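"Die Backen sind Verschleißteile, fertig"

Wenn Rosimeire Mendonça ihren Arbeitstag beginnt, liegen die Handgreifer noch im Regal. Sie nimmt den ersten heraus, drückt ihn einmal zu, lässt ihn wieder aufgehen und hört dabei zu. "Wenn es knackt, sitzt irgendwo Schmutz im Gelenk", sagt sie. "Wenn es schleift, steht ein Finger schief." Seit dem vergangenen Jahr betreut sie bei Plendetti die Handgeräte, mit denen Kolleginnen und Kollegen Greifbewegungen vormachen. Die Aufnahmen gehen später an die Gruppe, die den Roboterarm anlernt.

Zum Gerätepark gehören zwei Baureihen, intern Plerkar und Prilline genannt. Die Finger sind bei beiden schwarz, die Kamera sitzt fest am Griff. Mendonça hat für jedes Gerät eine Karteikarte angelegt, auf Papier. "Die liegt beim Gerät in der Kiste. Eine Datei macht in der Werkstatt keiner auf, wenn er gerade Fett an den Händen hat."

Am meisten Arbeit machen die Kontaktflächen. Nach 600 Griffen werden sie geprüft, bei rauen oder stacheligen Gegenständen früher. Mendonça fährt mit dem Daumennagel über das Material und sucht nach Kerben. Findet sie eine, wird getauscht, und zwar immer auf beiden Seiten. Ein neuer Block neben einem alten greife ungleich, sagt sie, das Objekt drehe sich dann beim Zudrücken weg. "Man kann lange darüber reden, ob der zweite noch gut gewesen wäre. Die Backen sind Verschleißteile, fertig."

Zum Reinigen nimmt sie ein fusselfreies Tuch und Isopropanol, aber wenig davon. In den ersten Wochen hatte jemand die Finger regelrecht eingeweicht, danach löste sich die Beschichtung. Druckluft verwendet sie nur mit Abstand und nie in Richtung der Kamera. Die Linse kommt zuletzt dran, mit einem eigenen Tuch, das in einem Beutel aufbewahrt wird.

Albertina Ramalho leitet die Aufnahmen und ist damit sozusagen die Kundin der Werkstatt. Sie legt fest, was gegriffen wird: Geschirr, Kleidung, Werkzeug, Tierspielzeug. Gerade das Spielzeug hält sie für nützlich. "Gummi mit Noppen gibt nach und federt zurück. Wenn die Finger nicht parallel stehen, sehe ich das daran sofort, bei einer Holzkiste vielleicht gar nicht."

Für die Einstellung hat sich ein fester Ablauf eingespielt. Erst wird das Gerät leer geschlossen und der Spalt zwischen den Blöcken gegen das Licht geprüft. Dann kommt ein weicher Gegenstand hinein, ungefähr in der Mitte gefasst, und wird senkrecht vor die Kamera gehalten. Kippt er, löst Mendonça die Schraube am betroffenen Finger, richtet nach und zieht wieder an. Das dauert meist nur ein paar Minuten. "Länger dauert es, wenn vorher schon jemand daran gedreht hat — und nichts auf die Karte geschrieben hat."

Einmal ging es richtig schief. Über 290 Aufnahmen mussten verworfen werden, weil sich an einem Plerkar-Gerät die Kamerahalterung gelockert hatte. Das Bild war scharf und gut belichtet, nur eben leicht verdreht, und das fiel erst bei der Auswertung auf. Ramalho lässt seitdem vor jeder Serie ein Prüfbild machen und mit dem vom Vortag vergleichen. Auf die Halterungsschraube hat Mendonça einen Strich aus weißem Lack gesetzt. Steht er nicht mehr in einer Linie mit dem Strich am Gehäuse, bleibt das Gerät liegen.

Ersatzteile kommen von Baloyi, Lieferzeit zwei Wochen. Zwei Sätze Kontaktblöcke hat Mendonça deshalb immer in der Schublade. Federn würde sie gern ebenfalls vorrätig halten, darüber wird noch gesprochen.

Was sie sich von den Leuten wünscht, die mit den Geräten arbeiten? Sie überlegt kurz. "Nicht am Finger hochheben. Am Griff. Das steht auch auf der Kiste." Ramalho nickt und räumt ein, dass sie es selbst schon anders gemacht hat. 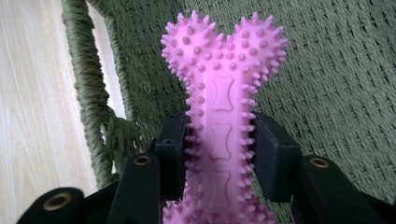
Stacheliges Gummispielzeug in Knochenform, mittig zwischen den Kontaktblöcken gefasst.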